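Robot Manipulation Laboratory, handout 6
Learning from hand-held demonstrations: small parts and storage drawers
Notes by Rhun Parry. Last changed June 1, 2026.

Please read these notes before the practical. They cover the method we use to teach a two-arm robot without moving the robot at all. A person works with a gripper in each hand, the tools and the person's view are recorded, and a policy is trained on the recordings. The task for this part of the course is sorting of small hardware with an upright parts organizer.

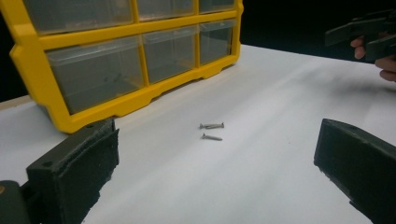
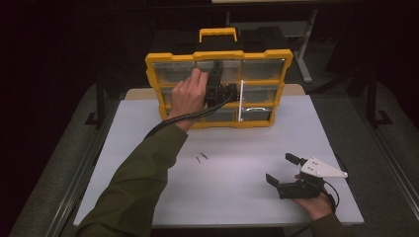 The workspace from a gripper camera (first) and from head height (second).

1. Why we do not teleoperate

In the first year of this course we used teleoperation with leader arms. It works, but the operator feels very little through the leader arm, and with small parts this is a serious problem. Students pushed too hard or closed the fingers in the air. With a gripper in your own hand you feel the table and you correct yourself without thinking. The demonstrations are also faster. In our own trial, Haf Sayce needed 55 seconds for an episode by teleoperation and 12 seconds for the same episode by hand.

The price is that the robot was never there during the recording. We do not know its joint angles, we only know where the tool was. A motion that is easy for a human wrist can be impossible for the arm. We come back to this in section 4.

2. What is recorded

For each gripper we keep three streams: the wrist image, the pose of the tool and the opening of the fingers. The head view is a further stream. All of them must share one clock. If the wrist image is late by even a few frames, the policy learns to close the fingers at the wrong moment, and you will see it on the robot as a grasp that comes just before contact or just after.

The wrist view and the head view are good for different things. In the wrist view a screw is large enough that you can tell the head from the point, and this is what the policy needs for the grasp. But when the tool comes near to the organizer, the wrist view can be filled by one or two drawers and it is hard to say which drawers they are. The head view keeps the whole grid, but there the hand and the tool hide part of it. Remember this when you read the ablation in section 5.

3. Actions

We express every action relative to the current pose of the tool. The policy gets the last 2 observations and predicts a short chunk of future poses together with the finger opening. Relative actions have the advantage that the organizer can be moved a little between episodes and the old data are still useful. They do not help you if the camera is mounted differently on the robot than on the hand tool. Check the mount first, before you blame the network.

For two hands we add the pose of the left tool seen from the right tool. Without it each hand behaves well alone, but they do not keep a good distance from each other. Ieuan Cadwaladr found this in his thesis, and his figure with the two trajectories is worth a look – it is in the course folder.

4. Filtering

Before training we replay each episode in simulation with the kinematic model of the arms. An episode is removed if

- the inverse kinematics has no solution for any part of the path
- the joint speed goes over the limit
- the two arms would touch
- the tool tracking was lost near the organizer

The last case is more common than students expect. Clear plastic gives reflections, and when the tool is close to a drawer front the tracker has few stable features to use. Move a little slower there. Do not repair lost tracking by interpolation in your submitted data.

5. Result from last year

Gwilym Pugh trained three versions of the policy: wrist views only, head view only, and both. Wrist views only gave the best grasps but often chose the wrong compartment. Head view only chose well and grasped badly. With both, the choice of compartment was good and the grasps were nearly as good as with wrist views only. We do not know yet why there is still a small loss. One idea is that the head moves too much in the demonstrations while the camera on the robot stands still. Hefin Meredith is testing this now with random crops of the head image, and we hope to have numbers in July.

6. For the practical

Work in pairs, one person demonstrates and one person watches the streams. Change the start position of the parts in each episode, also their direction. Write down every episode that you stop early, with one line on the cause.

Question to prepare: in section 3 the actions are relative to the tool. Which of the filters in section 4 would give a different answer if you moved the base of the robot, and which would not?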